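Hotia Nimano 1729 Heated Drying Rack: A Review After One Damp Winter

I bought the Hotia Nimano 1729 in the month when everything in my apartment had started to smell faintly of pond. The building is in the low part of Irno, near the river, and the laundry room in the basement has a dryer that takes your money in a businesslike way and then turns your clothes over in lukewarm air until it gets bored. I had been drying things over doors. I had been drying things over the shower rod, the back of the couch, and a lamp, which I don't recommend and which my lampshade will never get over.

So: a heated rack. Fifty-two dollars on sale, free shipping, a photo on the box of a woman in a cream sweater smiling at a towel. I have owned it from fall through to August now and I feel ready to talk.

What it is

The Nimano is an aluminum clothes horse with a plug on it. There's a flat middle section and two wings that fold up from the sides, and all the bars get warm. Not hot. You can put your hand flat on a bar and leave it there, the way you can with a mug you forgot about. Hotia calls this "gentle ambient warmth" in the manual, and having read the rest of the manual I am grateful they stopped there.

The 1729 is the model with the timer. There's a cheaper one without it and a taller one with shelves that looks like something you'd use to proof bread for a regiment. The numbers don't seem to go in any order. I looked.

Putting it together

It comes nearly assembled. You unfold the legs, click two plastic braces into place, and lift the wings until they lock. The instruction sheet shows this in a set of drawings where the rack has no visible connection to the floor, and one drawing where the arrow points at nothing at all, but you can work it out. I got one brace on upside down and only noticed a month later when I moved the rack and it sat down like a tired horse. Put back the right way, it has behaved.

The cord is short. Everyone who reviews one of these says the cord is short, and I assumed they were all whiners with badly placed outlets. The cord is short. It comes out of the left side at ankle height, and it reaches exactly one outlet in my living room, so that's where the rack lives, between the bookcase and the radiator that doesn't work. If you have a choice of rooms, take a tape measure with you before you fall in love with a corner.

Using it

You hang wet clothes on it and turn it on. I mention this only because I spent the first week doing it wrong. I treated it like an ordinary rack and draped things in the ordinary way, doubled over the bar, with both halves hanging down. What you get is a shirt with one hot, crisp, perfectly dry stripe across the middle and two cold wet flaps. I wore one of those shirts to work. It dried by lunch, mostly by means of me.

The trick, which is in the manual on a page after the warranty, is to lay things flat across several bars and throw a sheet over the whole business to keep the warm air in. Hotia sells a fitted cover for this. I used an old bedsheet with lemons on it. With the sheet on, the rack looks like a large piece of furniture in a house where the owners have gone to Europe, and it works very much better. T-shirts hung up after dinner are dry by breakfast. Jeans want the night and part of the morning, and the waistband will argue about it.

Socks do beautifully. I had no idea how much of my unhappiness was about socks.

Towels are a middling case. A thin towel is fine. A thick one gets laid across the wing, takes up the whole wing, and comes off warm and still not something you'd want to put your face in. I've gone back to hanging the thick ones in the bathroom, where they can be damp in the company of their own kind. The woman on the box has either a very thin towel or very low standards, and I hope she's happy.

Sweaters are where the Nimano earned its money. The flat middle section might as well have been built for one medium wool sweater with its arms out. Before this I dried sweaters on the floor on a bath mat and it took most of a week, during which the cat regarded them as a gift. Now it's overnight, with one flip before bed. The cat regards the entire rack as a gift, but she has to get under the lemons first, and she is not a planner.

The timer

The timer is a dial on the side, and it goes up to eight hours. It ticks. The product page doesn't mention ticking. It isn't loud, it's the tick of a cheap kitchen timer in another room, but the rack lives in the living room and the living room is next to the bedroom and the wall between them seems to be made of crackers. For the first couple of nights I lay there waiting for something to go ding. It doesn't go ding. It just stops ticking at some point before dawn, and then I would wake up because it had stopped.

I'm used to it now. I slept somewhere else for a few nights in the spring and missed it, a fact I'd prefer to keep between us.

You can also turn the dial backward to an "always on" mark, which defeats the timer and the tick together. The manual has a paragraph in bold about not leaving it unattended in this setting, so I don't.

What it costs to run

Less than the basement dryer, and that's as far as my bookkeeping goes. I watched the electric bill for a while in a suspicious mood and it went up a little in the months when everything goes up a little. If you have a good dryer with a normal price on it, this rack won't save you a fortune. If you have my dryer, you're paying for the warm feeling of not being in the basement with it.

Things that annoy me

The feet. They're hard plastic caps and they skate on wood floors. Load the left wing before the right and the whole rack takes a small step toward you. I cut up a rubber jar opener and glued the pieces on, and it has stayed put since then, apart from the time with the brace.

The wings. When they're folded down, the locking tabs stick out at thigh height, and they have found my thigh on every trip to the kitchen.

The bars are spaced a hair too wide for children's clothes or anything small. I don't have children, but I do own handkerchiefs, and they fall through. You end up pegging them on, and there's something sad about pegging a handkerchief to an electrical appliance.

The light. There's a red light by the switch to show you it's on, and it is a very red light. With the sheet over it, the living room at night has a glow coming from under the lemons. Black electrical tape fixed it.

Folding it up. Supposedly it folds to the thickness of an ironing board and slides behind a door. It does fold that thin. It doesn't slide behind my door, owing to the brace, the cord, and the jar-opener feet. I've stopped putting it away, and I suspect nearly everyone who buys one of these stops putting it away by the second week.

Compared with the Lema

Before I settled on the Hotia I borrowed a Lema for a while, the tower kind, where you zip your clothes into a fabric closet and a fan blows hot air up through the bottom. It's faster. For shirts on hangers it's a lot faster, and they come out looking nearly ironed, which on me is a disguise. But it roars. You can't watch television in the same room, or the next room, and the zipper on the one I had was already coming apart. It also has no flat surface anywhere, so sweaters are out, unless you like a sweater with the arms of an orangutan.

If you wear a lot of button-up shirts and don't mind living beside a small airport, get the Lema. For mixed laundry and quiet evenings I'd take the Nimano again, tick and all.

Should you get one

If your home is damp and your outlets are in sensible places, yes. At fifty-two dollars I have no quarrel with it. At the full price I'd have a small quarrel, mostly about the feet. It hasn't rusted or bent, and the bars wipe clean with a cloth. The dial has worn a little where my thumb goes, and the printed numbers are getting faint on that side, so in another year I'll be setting it by feel, like a safecracker.

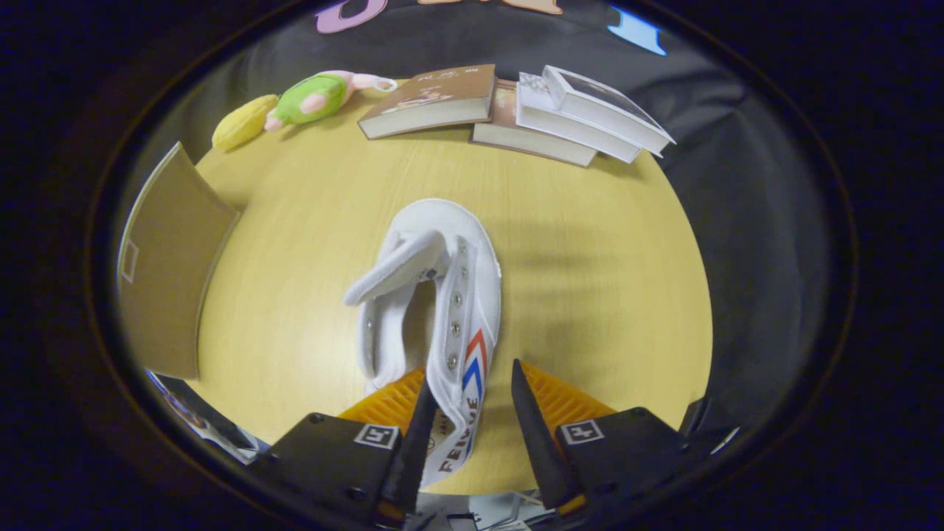
I should say something on shoes, as the manual claims the rack will take them and shows a boot standing on it like a statue. Ignore the boot. Shoes go under the rack, on a tray, inside the tent made by the sheet, and they need the low warmth and a lot of patience. Canvas is the best candidate. A white Feiyue with the red and blue stripes has plain canvas sides, so those aren't what I'd worry about; the padded tongue is the part that holds water, and you want it pulled up and folded over to one side, out of the collar, so the air can get down into the toe. I lay mine on their sides and turn them over when I get up for a glass of water. Leather I wouldn't try, and the insoles should come out and go on a wing by themselves, well away from the sweaters.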